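February 20, 2018
Shrinkage and dye transfer, second batch

Carried on with the Saithong cotton samples. The first batch was spoiled by my own marking pen, which bled into the weave at 40 degrees and left the measuring points useless. Marks are now single stitches in white polyester thread, 25 cm apart, two pairs per sample, one along the warp and one along the weft.

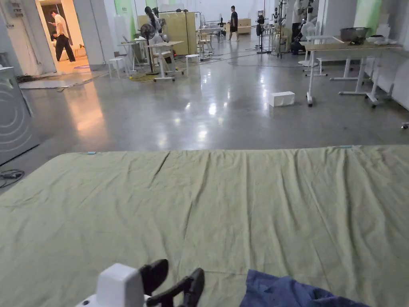 Textile Care Group, Brerncombe Workshop

Wash settings as in the April plan: cotton cycle, no softener, half dose of the Kikov powder. Spin kept low. Samples dried flat on the rack and left overnight before measuring. Rafsan Weerakoon pointed out that I had been measuring straight off the rack, while the cloth was still taking up moisture from the room, so the earlier readings are struck out in the table and should not be copied anywhere.

Warp shrinkage is larger than weft in every sample so far, as expected for a plain weave finished under tension. The Bundstead twill is the odd one. It hardly moves in the first wash and then pulls in during the third, and the hem twists with it. I suspect a resin finish that washes out by stages — no proof yet. Will cut a strip from the unused end of the roll and soak it separately.
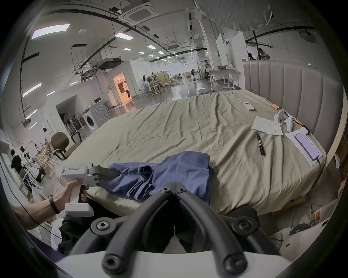
Dye transfer next. The white test strip stitched to the navy piece came out with a faint grey cast, worse near the seam. Graded it 2 against the grey scale under the daylight lamp. Rafsan got the same grade without seeing mine. The strip from the rinse-only run is clean, so the loose dye is coming off in the main wash and is not being picked up from the drum.

The ruler by the sink has a worn end. Measure from the 10 cm line or use the steel one in the drawer.

To do:
Repeat the twill to 6 washes, measuring after each.
Order more adjacent fabric, cotton and wool.
Check the water hardness again — the last strip was out of date.
Relabel the struck-out readings in the shared table.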